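Print this post
E-mail this post

Second month of the student project and I finally have something to write down. We are a small group from the robotics club, and since February we have been practicing with hand-held grippers. The task list has 80 household chores on it, and each of us gets a share. The goal is 200 usable recordings per chore by the end of term. I don't think we'll make that, but Nermin Yüksel, who runs the schedule, is more hopeful than I am.

My share is mostly kitchen and bathroom things. Moving a cup is easy. Anything thin is slow work, and I threw out most of my first 100 tries because I was rushing. Nermin's advice was to close the fingers a little later than feels right. It helped with cups and did nothing for paper.

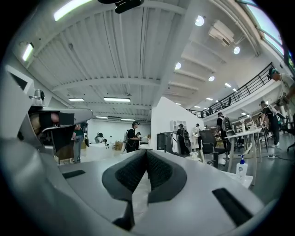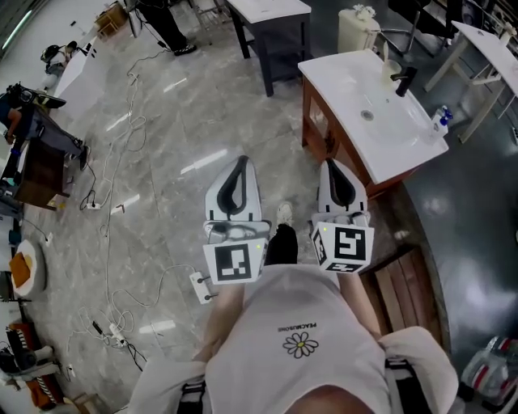
A person with grippers, cables on the floor.

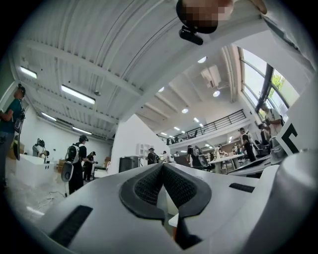

My wrists were sore for the first week. After that I started keeping my elbows close to my body and it got better. The other thing I changed was how I start. I used to go straight for the object. Now I hold still and count to two first, which makes the recordings much easier to trim later.

Trimming is the part I like least. We use a program called Porero that one of last year's students wrote. It works, but it loses your place if you leave it open over lunch, and I have done that twice. There are 700 files in the queue and I've been getting through them in the evenings.

Next we pick a chore for the spring demo. I voted for folding towels. The other group wants to set a table, and they will probably get their way.

Print | E-mail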